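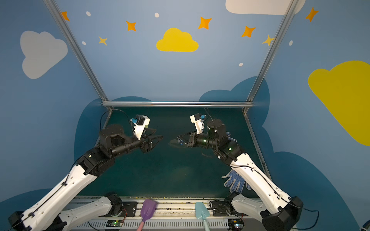
Flaketura is a robotics open day held each October in Gindell, an inland town in Victoria, Australia. It is run by Lotunov, a research and engineering workshop that builds and operates two-armed tabletop robots, and takes place at the workshop's own premises in the former Meinecke joinery on the eastern side of the town. Visitors are shown the robots doing the same kind of work they do on an ordinary weekday, mainly the handling of household and garden items, and may take the controls for a short turn. Admission is free, although a ticket is required for the operator sessions.

The event is usually described in local listings as an open day, but it also includes a technical visit for invited guests on the preceding afternoon. The two parts share a floor plan and most of their staff.

History

Lotunov moved into the Meinecke building after the joinery closed. The building had a loading dock, three-phase power and a level concrete floor, and the front section had been a timber showroom with large street windows. Passers-by could see the robot arms moving from the footpath, and the workshop received regular requests from schools and residents to come inside. The first Flaketura was organised in answer to these requests. It lasted one afternoon and used a single robot cell placed in the old showroom.

The name was taken from the label on a storage cupboard left behind by the joinery. Its origin is not known. It was first used on a hand-lettered sign at the street door and has been kept on programmes and tickets.

From the second year the event was extended to a full day and more cells were opened to the public. The technical visit was added in the third year, after guests from other workshops asked for time with the engineers away from the crowd. The 2019 open day recorded 893 visitors, the highest attendance to that point.

In a notice issued on 2020-04-22, Lotunov said that the technical visit for that year would be conducted by video, and that the public open day would go ahead only if gatherings of the usual size were permitted. Tickets already issued for operator sessions were carried over.

Organisation

The open day is coordinated by Matúš Polák, a mechanical engineer at Lotunov who also laid out the present visitor route. Each cell is staffed by an operator and a guide. The operator runs the robot and does not take questions while the arms are moving. The guide stands on the visitor side, explains the task and keeps the queue in order. Staff swap roles at set times during the day.

Visitors enter from the street, pass through the showroom and follow a marked path along the cells to the dock, where there is a sausage sizzle and a tea table. The path is wide enough for prams and wheelchairs. A step at the dock is ramped for the day.

School groups are received in the first two hours of the morning, before general admission begins. A group is limited to 11 students at a cell, with larger classes divided and sent around the route in opposite directions.

Robot cells

The cells shown at Flaketura are the workshop's standard enclosures, each built on a frame of aluminium extrusion around a tabletop. Two arms are mounted at the front, one at either side, and reach inward over the work surface. Each arm ends in a parallel gripper with two fingers, and a small camera is fixed on a bracket near the wrist. The wrist cameras give a close view of whatever lies between or in front of the fingers. A further camera looks over the whole surface.

Interiors differ from cell to cell. The one best known to visitors has a dark teal tabletop and light blue walls carrying clouds, stars and dots, and is popular with younger children. Guides refer to it as the sky cell. Other enclosures have plain walls or patterned panels. Lotunov changes the interiors so that recordings made in the cells do not all share the same background, and the open day generally falls partway through one of these rotations. The tabletops are working surfaces and show ordinary wear.

Electronics are carried in the open near the front rail, including small circuit boards with indicator lights. Children often ask about the lights. Guides are told to explain that they belong to the electronics and to avoid making up a meaning for each colour.

Demonstrations

Demonstrations follow a printed timetable and are repeated through the day. The items are common ones bought from hardware shops and supermarkets, and they are selected to present different difficulties. Rigid objects with a clear handle are used first. Soft items are introduced after that, followed by small parts that are hard to see or hard to pinch.

Garden set

The garden set has been part of the programme since the first open day. It includes small plastic hand tools, such as a purple shovel with a pink handle and a pale aqua trowel with a light green one, together with dotted work gloves. The tools may be leaned against the front rail, with the blades up, or laid on the table at the start of a run. The operator is asked to move the items to agreed places without knocking the others.

Gloves are regarded by the staff as the more demanding half of the set. A work glove has no fixed shape, and its fingers may spread or fold under when it is set down. The grip dots give the gripper some purchase but can also cause the glove to drag across the surface. In the standard exercise a glove is picked up, turned and placed flat. In a longer version a pair is brought together, with one arm holding the first glove still while the other arm brings the second alongside.

Keys and rings

A second group of tasks uses key rings and other small metal loops. These are shown with the wrist camera view displayed on a monitor at the side of the cell, as the parts are difficult to follow from the visitor path. One of the items is a flat grey plastic piece with a slotted handle opening, to which steel rings and a small blue tag are attached. A ring offers a gripper very little to close on, and it swings or slides when touched. Bright metal also reflects the lighting, so that the view on the monitor can change considerably with a small movement of the wrist.

Operators normally approach rings slowly and from a low angle. Failed grasps are common and are left in the demonstration. The guide reports each attempt aloud, and the item is returned to its starting place by hand only when the arms have been parked.
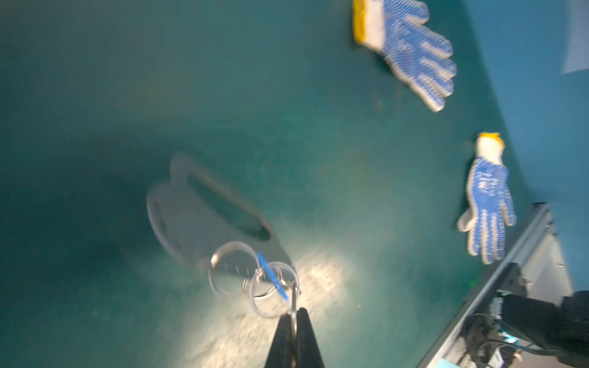
Operator sessions

Ticketed visitors may control a pair of arms for one session of 10 minutes. There are 38 sessions on the day, spread over the cells, and they are allotted by ballot in the weeks beforehand. Control is by a pair of hand-held leader arms, smaller copies of the robot arms, which the visitor moves through the air while the robot follows. A member of staff sits beside the visitor with a stop button.

The first part of each session is given over to moving without touching anything. The visitor then attempts to pick up a trowel or a similar rigid object, and may go on to a glove if time remains. Key rings are not offered in these sessions. Participants must be at least eight years old, and those under twelve must be accompanied by an adult.

Common difficulties include closing the gripper too early, and judging height from the overhead view alone. Staff encourage beginners to glance at the wrist view before closing the fingers. Left and right arms are usually used one at a time at first.

Technical visit

The technical visit is held on the afternoon before the open day and is attended by engineers, teachers and students by invitation. It begins with a walk along the cells with the power off, during which guests may look closely at the cable routing, brackets and gripper fingers. A working demonstration follows, with the same tasks as the public programme but with time allowed for repeats and questions.

Discussion has tended to centre on maintenance. Cable wear at the wrist, the choice of fingertip covering and the resetting of items between runs have each been the subject of a talk. Notes from the talks are circulated to those who attended but are not published.

Safety

Visitors remain behind a barrier on the open side of each cell while the arms are powered. Only the operator and guide may reach inside, and only with the arms parked. Loose scarves and lanyards must be removed before an operator session. Each cell has an emergency stop within reach of the operator, and the guides carry a list of the stops for the whole floor.

Noise is low compared with that of the former joinery, and hearing protection is not supplied. A quiet hour without amplified commentary is held after lunch.

Local role

The open day is listed in the Gindell spring calendar alongside the garden show and the swap meet. Several items in the garden set were first suggested by visitors from the show. The primary school uses a morning at the workshop as part of its technology unit, and students draw their own plans for a cell interior beforehand. Selected drawings are pinned up in the showroom until the end of the month.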